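Irnon Forums > Cell Design and Safety > Standards and Good Practice

Thread: Does a sim need a risk assessment or have we all lost it

cellblock_c
Our new site rule, dated 10/29/20, says every robot task gets a full risk assessment "prior to first motion." Safety office has decided first motion includes simulated motion. So I am now filling out a form, 83 line items, for an arm that exists on my graphics card. Line 12 wants the location of the nearest eyewash station.

Has anyone talked their way out of this?

pinchpoint
No, and I wouldn't try. We do ours at the sim stage at Erside and it has saved us two rebuilds. The form is dumb. The timing is right.

cellblock_c
Timing of what? Nothing in there can pinch anybody. This is the task I'm being assessed on.

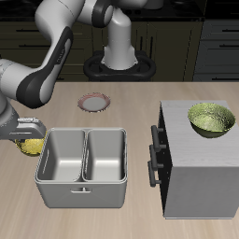 Reach limits are what I'd want reviewed at this stage, and the form has one line for them, between forklift traffic and noise. The arm has to get the ball into the white bin without the elbow swinging out over wherever a person would stand. The base is backed up against kitchen cabinets, so whoever builds the real one gets to explain how you open a drawer behind a live robot. I'd happily write two pages on that. I got a box that fits 70 characters.

pinchpoint
You just did a risk assessment. Congratulations.

ohskari
Oskari Riihimäki here, I wrote the form at our place (a different one, put the pitchforks down). Split it in two. Part A is layout: reach, access, what a person would want to get at while the arm is on. Do that in sim. Part B is stops, speeds, guarding, and the eyewash, and it waits for hardware. Ours went through in September with very little screaming.

grease_monk
Disagree with splitting. Part A gets signed, everybody feels great, then the real cell gets built a foot to the left and Part A is never opened again. One form, one signature, at the hardware.

ohskari
So Part B starts with "is the layout still what Part A says." If not, Part A is void. It's a checkbox.

grease_monk
I have seen what people do to checkboxes.

wchavez
Also your speed limits in sim mean nothing until you measure. We had a Wekevo arm behave beautifully on screen and stop well past its mark on the bench. Please don't let anybody copy sim stopping distances into Part B.
- Wálter Chávez

pinchpoint
Seconded. Put it in the form in capitals.

cellblock_c
OK, I'm sending the office the A/B version. For line 12 I put "down the hall from the GPU." It was approved this morning.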